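Last updated: Mon 31 January

Cardboard Packaging in a Student Residence: Volume, Condition and Handling at Nugroho Hall

Student Project Report
Department of Environmental Planning, Astivum College, Zesau

Summary

This report presents the findings of a project on cardboard packaging at Nugroho Hall, a residence of Astivum College. The project team recorded all cardboard boxes left in the ground-floor waste room over 6 weeks of the fall term. A total of 3,269 boxes were recorded. Of these, 1,182 had been flattened before they were put in the container. The remainder were left whole, either in the container or on the floor beside it.

The report finds that the collection container at Nugroho Hall is large enough for the amount of cardboard the building produces, provided that boxes are flattened. It also finds that many of the boxes could be used again. The report recommends changes to the layout of the waste room, a change to the information given to new residents, and a small reuse shelf, to be tried in the spring term.

1. Background

Nugroho Hall houses first-year and second-year students in single and shared rooms. Packages are delivered to a bank of lockers in the lobby, which is run for the college by Plonier. Residents collect their packages from the lockers and take them upstairs to open them. The empty packaging is later brought down to the waste room, which is reached from the rear corridor.

Cardboard is collected by the city of Zesau on a fixed schedule. The collection crew takes what is in the container and does not take material left on the floor. Loose cardboard is moved into the general waste by the building staff when the floor must be cleared for fire safety. Cardboard that could have been recycled is therefore sent to landfill, and the college pays for it by weight as general waste.

The housing office had received several requests for a second container. The project was proposed as a way of finding out whether a second container was needed, and was carried out as part of the course Methods in Local Environmental Study.

2. Questions

The project set out to answer three questions. First, how much cardboard is left in the waste room, and when does it arrive? Second, what condition is it in? Third, why do residents leave boxes whole when a sign on the wall asks them to flatten them?

A fourth question, on plastic mailers and padding, was included in the original proposal. It was dropped after the first week, when it became clear that most of this material is thrown away on the upper floors and never reaches the waste room.

3. Method

3.1 Recording

Team members visited the waste room every morning and every evening during the study period. At each visit, all boxes that had arrived since the last visit were recorded on a paper sheet under one of four types: shipping boxes, food delivery boxes, shoeboxes and other retail boxes. Each box was also marked as flattened or whole, and as clean, worn or soiled. A box was called worn if it showed creases, torn corners or tape damage but could still hold its shape. It was called soiled if it had food, grease or liquid on it.

Recorded boxes were marked with a short pencil stroke so that they would not be entered twice. Address labels were not read or copied. Where a label was exposed, the box was turned before it was handled further.

3.2 Survey

A short paper survey was placed at the front desk and was returned by 30 residents. It asked how often the resident brought cardboard down, whether the boxes were usually flattened, and what made this easy or hard. Space was left for comments. No names or room numbers were collected.

3.3 Limits of the method

The survey was answered by people who chose to pick it up, and their habits may differ from those of other residents. The study period also included the start of the term, when more goods are bought than at other times. The results should not be used to estimate a full year without further work. Condition was judged by eye, and although the team agreed on the terms beforehand, two people looking at the same box did not always choose the same word.

4. Results

4.1 Volume and timing

The largest amounts were found at the evening visits early in the week. This matches the delivery pattern at the lockers, where packages ordered over the weekend tend to arrive together. The first two weeks of the study were the heaviest. After that the amount fell and then stayed fairly steady, with a small rise before the midterm break.

Shipping boxes were the most common type by a wide margin. Food delivery boxes came second and were the type most often soiled. Shoeboxes and other retail boxes made up the smallest groups, but they were also the groups in the best condition.

4.2 Flattened and whole boxes

A little over a third of the boxes had been flattened. The share varied by type. Large shipping boxes were flattened more often than small ones, which may reflect the size of the container opening: a large box does not fit through it unless it is folded, while a small box can be dropped in as it is. Retail boxes with glued corners were almost never flattened. Several of these had been pressed down by hand and had partly sprung back.

The team also looked at the container itself. On most collection days it appeared full to the lid. On two occasions, with the agreement of the building staff, the team took out the whole boxes, flattened them and put them back. Both times, all of the cardboard then on the floor fit inside as well, with space left over.

4.3 Condition

Most shipping boxes were worn. Tape was the main cause, as residents tend to tear the box open along the seam. Shoeboxes and boxes with attached lids are opened without tearing and were usually clean. Of all the types recorded, these were judged the most suitable for a second use in a student room, for storing cables, stationery or small tools.

4.4 Survey responses

Most of the residents who answered the survey said that they knew boxes were supposed to be flattened. The reason given most often for not doing so was the lack of a place to do it. The waste room has no table or ledge, and the floor is often crowded. Several residents wrote that they had no knife or scissors to cut the tape. Others said that they had seen whole boxes in the container and assumed that it made no difference.

A few comments dealt with other matters, including the smell of the waste room, the weight of its door and the lack of a light in the rear corridor. These have been passed on to the housing office separately.

5. Discussion

The results do not support the request for a second container. The present container would be large enough if a greater share of boxes were flattened. A second container would also take up the floor space that residents need in order to do this, and could make the problem worse.

The sign in the waste room is clear, but it is placed above the container, where it is read only after a resident has arrived with a whole box in hand. Information given earlier, at the lockers or in the room, would have a better chance of changing what people do. Plonier already prints a notice on the inside of the locker doors, and the college may wish to ask whether a line about packaging could be added to it.

Reuse is a smaller matter in terms of volume, but it drew more interest in the survey comments than any other subject. Residents asked for boxes at the end of term, when they pack, and some had bought new ones. The team considers this the part of the project most likely to be welcomed – and the least costly to try.

6. Recommendations

The project team recommends that the housing office:

1. Keep the present container and decline the request for a second one until the other measures have been tried.
2. Install a fold-down work surface in the waste room, with a tape cutter fixed to it by a cord.
3. Move the sign to the rear corridor and add a short notice at the lockers.
4. Include one sentence on flattening boxes in the welcome packet for new residents.
5. Set up a reuse shelf in the lobby for clean boxes, starting in February, with a clear rule that anything not taken by collection day is flattened and recycled.
6. Repeat the recording for a shorter period at the end of the spring term, using the same sheets.

The cost of items 2 and 5 was not studied in detail. The college workshop has indicated that a work surface could be built from stock material.

Appendix A. Recording sheet terms

Clean: no marks, tears or stains that would prevent a second use.
Worn: creased, torn or damaged by tape, but able to hold its shape.
Soiled: marked by food, grease or liquid. Not suitable for reuse.
Flattened: all panels folded so that the box lies flat without being held.
Whole: any box that is not flattened, including boxes pressed down by hand.

Appendix B. Reference box for condition ratings

Shoebox with attached lid, brown corrugated cardboard. The front wall is slightly creased and the lower left corner is rough. Rated as worn.

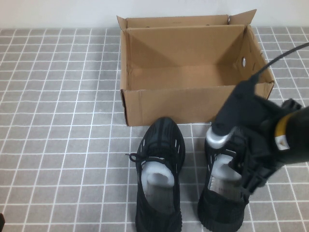
Appendix C. Access to records

The original recording sheets and the unmarked survey forms are held by the department office and may be consulted on request during office hours. The sheets will be kept until the repeat study has been completed.

Contact: Department of Environmental Planning, Astivum College | Copyright Astivum College. All rights reserved. | Back to top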